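**Ticket 48: Plimham cost-of-living calculator, single adult result looks too low**

Mar 10, 2024. Reopened. I don't buy the explanation on the last close ("user entered wrong region").

Steps: picked Skellmont, single renter, no car, full-time hours. The calculator says I need $52 a week less than it did in October. Rent here hasn't dropped and neither has anything else I pay for.

Tried so far:

- Cleared the saved profile and started over. Same figure.
- Switched region to Stonier and back. Same figure.
- Set laundry to "at home" in place of "laundromat". Total fell by $20, fair enough, but the power line didn't move at all.

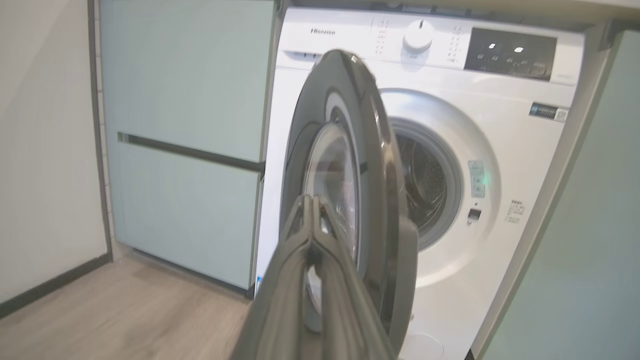

*Household basics: front loader with the door open.*

So the tool thinks washing at home costs nothing to run. I'd like to see whoever wrote that pay my hydro bill.

Support reply said the Gashaw wage table was updated and "results may vary". A wage table has no business changing what groceries cost. If it does, the two are linked somewhere they shouldn't be.

Workaround offered: scale the result to 100 per cent by hand. Did that. It was already at 100.

Still open:

- Which rent figures is Skellmont using, and from what month?
- Why does the power line ignore the laundry setting?

Please don't close this again until both are answered in writing. Status: waiting on Plimham.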